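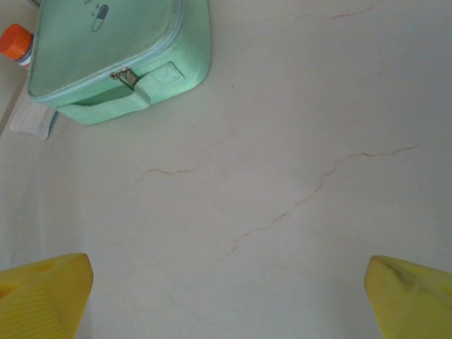 A zippered case with a capsule printed on the lid.

Elínborg Snorradóttir has spent most of her working life on the question of how long a tablet stays usable once it leaves the package it was sold in. She trained as an analytical chemist, ran the stability laboratory at Druvongate for 12 years, and now works for herself, mostly writing test protocols for small manufacturers. We spoke by phone in November, starting at six in the morning her time, which she said was her choice.

The subject is narrower than it sounds. An expiration date describes a product in its original closed container, stored within a stated range of temperature and humidity. Once a tablet is moved to a pill organizer, a travel case or a plain plastic bag, the date no longer describes anything that was tested.

"People read the date as a property of the tablet," she said. "It's a property of the tablet and the package together. Take one away and you have a number with nothing attached to it."

Her first project at Druvongate concerned repackaged tablets, and it ran under the internal name Sima. The laboratory held 214 sets of samples in controlled chambers, in containers ranging from sealed foil blisters to open trays. Samples were pulled at fixed intervals and measured for active content, water uptake, hardness and dissolution time. The work was slow and most of the results were dull.

"Most tablets did fine in most containers for a few weeks," she said. "That is the finding. It's hard to get anyone to print it."

The exceptions took up most of her conversation. Effervescent tablets took up water so readily that the open tray samples were dropped from the schedule after the first pull. Some coated tablets kept their active content but softened at the surface and stuck to their neighbors, and a patient who pries two apart may remove part of the coating. Where the coating controls the rate of release, the dose is no longer the one that was prescribed. Gelatin capsules failed in both directions, going brittle in dry air and tacky in damp air.

Asked which measurement she trusted most, she named water uptake. Assay values tend to move late, she explained, and by the time the active content has dropped by a measurable amount the tablet has usually been changing for some while. Weight moves early. A decent balance and a steady hand will show it before the chromatograph does.

She is less patient with the way home storage is discussed. The bathroom cabinet gets most of the blame, and she agrees that it is a poor location, but she considers the kitchen worse in many homes. A shelf over a stove or beside a dishwasher vent goes through a warm, wet cycle several times a day. Cars are worse again.

"A bedroom drawer," she said, when asked for a recommendation. "It's boring and it works. If there are children in the house, a locked box on a high shelf in the same room."

The second half of her career has dealt with closures. Wumport, a contract packaging firm, hired her to compare bottle caps after a customer complained of discolored tablets. The bottles had passed every test on arrival. Her group opened and closed 2,000 of them by machine, on a schedule meant to copy daily use, and found that the liner in one cap design had begun to lift before the simulated course of treatment was over. The desiccant then spent its capacity on room air.

That case changed how she writes protocols. The common practice is to test a closed bottle, and she now asks for an in-use arm, in which the container is opened at set times and tablets are removed in the order a patient would take them. It adds cost. One client, Gudano, objected to the added chamber time and then kept the in-use arm for its next two products.

"They never told me why," she said. "I didn't ask. I sent the invoice."

On weekly organizers she takes a practical view. A missed dose generally does more harm than a week of imperfect storage, and she would not talk anyone out of a system that keeps them on schedule. Her advice is to fill one week at a time, leave the remainder in the original container, and ask a pharmacist which items should stay out of the organizer altogether. Nitroglycerin tablets are the usual case; they belong in the glass bottle they came in. She also keeps the printed label with anything she carries across a border — a habit left over from a long wait at a customs desk.

Her current work is a set of 6 short guides for firms that have no stability staff of their own. Four are in draft. The one on humidity chambers is stuck on a section about door seals, which she has rewritten several times and still considers too long.

Contact the editors | Copyright, all rights reserved | Back to top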